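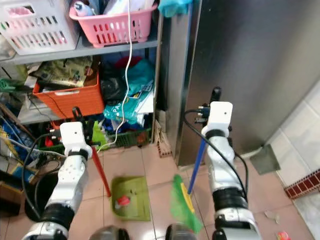 Dustpan in the left arm, broom in the right: a two-arm Truka unit at floor work in a storage corner.

FOR IMMEDIATE RELEASE
14 September 2021

Dernska publishes its full setup and care routine for the Truka two-arm floor unit

Routine covers mounting, cable dressing, tool grip, daily wipe-down and wrist swap. Free to all Truka sites. Replaces the August draft.

LAIZER — Dernska, the service company behind the Truka two-arm unit, today released the complete setup and care routine its own technicians use in the field. Until now sites got a short start card and a phone number. The new routine runs to 40 pages and goes to every site with a Truka on the floor, at no charge, whether or not the site pays for a service plan.

The reason is simple enough. Calls. Dernska went through 787 service calls logged by its Laizer desk and most of them came back to the same small group of causes: cables rubbing at a joint, a tool handle slipping in the grip, grit in a wrist, or a base that had been bumped and never re-leveled. Very few were bad motors. Very few were software. A person with a hex key and a clean rag could have headed off a good share of them before the arm ever stopped.

What's in the routine

Placement comes first. The Truka was designed for tight rooms, laundry areas, back kitchens, storage corners, and those are the rooms where setup goes wrong. The base has to sit flat on all its feet. On tile, check each foot seperately, a grout line under one foot is enough to throw off the sweep height at the broom end. Run both arms out to full reach with the speed turned down and nothing in the grips. Watch the elbows. If a shelf or an appliance is inside the reach, either move the base or set a soft limit. Do not set the limit by eye, use the touch-off steps on page 9.

Hanging cords are called out on their own. A thin cord coming down in front of a shelf is easy to miss when you're looking at the floor. Tie it back or teach the keep-out zone around it before the first run.

Cables. Both arms carry their cables on the outside, in loops, and the loops need slack. Too tight and the connector takes the pull each time the wrist turns. Too loose and the loop catches on whatever is next to it. The routine gives a slack check for each joint, done by hand with the power off. Move the joint through its whole range, one end stop to the other, and feel the cable at the tightest point. It should give under a finger. If it doesn't, open the clip, feed through a little more and close the clip again. Start from the base and work out. Technicians who start at the wrist end up doing the job twice.

Clips get replaced at each yearly service, even if they look fine.

Tool grip. Truka units work with store-bought tools — ordinary brooms, ordinary dustpans, plain handles. That was a design decision from the start and it stays. It does mean that handles vary. Round ones, flat ones, handles with a ridge, handles with a hang hole at the end. Each new tool has to be gripped, held at working angle and released 4 times before it goes into use. Mark the handle with tape where the grip should close. Sites that tape the handle call us less, plain and simple.

The left arm and the right arm are set up differently. The pan arm is set stiff, so the lip of the pan stays on the floor while debris is pushed over it. The broom arm is set soft, so the bristles can follow the tile and any low spots. Swapping the two settings is the most common setup mistake in the log. The pan lifts, the dirt goes under, and the site reports a camera fault. It is not a camera fault. Check the arm settings first.

Bristle height has its own page. Bristles should touch and bend a little. If they are splayed flat the arm is pressing too hard and the wrist will heat up over a long shift.

Daily care

Dernska kept this part short on purpose. End of shift, power off, arms in the rest pose.

Wipe the white shells with a damp cloth, no spray directly on the arm. Dry cloth only on the black rings between segments. Brush out the grip faces with the small brush from the kit. Look at the opening on the face of each wrist block and clear any lint, and do not use compressed air there, it drives the dust in. Look along each cable for a shiny spot, shine means rubbing. Empty the pan by hand. Pick up anything the arms left behind, wrappers and small clear plastic bits are the usual ones, and note it in the book if it keeps happening in the same spot.

Steel and other reflective surfaces get a line too. A big brushed steel appliance next to the work area can throw back light and confuse the floor view. Re-run the light check any time an appliance or a lamp has been moved.

Wrist swap on site

New in this release, and not in the August draft: sites may now swap a wrist block themselves. Before, the whole arm came off and was shipped to Laizer, with the unit out of service until it came back. The swap kit includes a replacement block, new screws, a torque driver preset at the shop and a seal. The old screws go in the trash. They are coated for one use and will back out if used again.

Steps in brief. Power off and wait for the base light to go dark. Support the forearm on the padded stand. Unplug the wrist lead before touching any screws. Back the screws out in a cross pattern, lift the block straight off, no twisting. Seat the new seal dry, no grease. Block on, screws in, same cross pattern, driver until it clicks. Lead back in. Power up, then run the zero routine with the grip empty. After that, run the tool grip check again from the top, all of it, even for a tool the site has used for months. A new block sits slightly differently and the taught angle will be off.

If the zero routine fails, stop and call. Do not run it over and over hoping for a pass.

What the routine doesn't cover

Base motors, shoulder joints, anything behind the sealed panel at the rear. Those remain shop work. Opening the sealed panel voids the warranty, as before. Battery work is also out, a separate document is in the works and will be released when its ready.

Mixed setups, with Truka arms on another company's base, are not covered either. Dernska will look at those one at a time.

Training and parts

Dernska will run hands-on sessions at its Laizer shop for any site that wants them. The sessions use a mock storage corner with shelving, baskets and a tiled floor, and each person does a full cable dress and a wrist swap before leaving. Places are limited by bench space. Sites on a service plan get first pick.

Spare clips, seals, grip pads and the wrist swap kit ship from Vumusar, the parts store run for Dernska's customers. Vumusar also carries the handle tape in a width that matches the grip. Any cloth tape of the same width will do.

Sites holding a printed copy of the August draft should throw it out. The torque page in the draft had the driver setting for the older wrist and must not be used with current blocks. Sites that already did work from that page should contact the service desk before the next shift.

How to get it

The routine is being sent to the address on file for each registered unit. Sites that bought a unit secondhand can register by serial number through the service desk and will recieve the same package. Print copies on coated, wipeable stock are available on request.

About Dernska

Dernska sets up, services and repairs Truka two-arm units for homes, laundries, kitchens and small commercial sites. The service desk, repair shop and training benches are in Laizer.

Media contact: Dernska press office, Laizer
Service contact: Dernska service desk, have the unit serial number ready

###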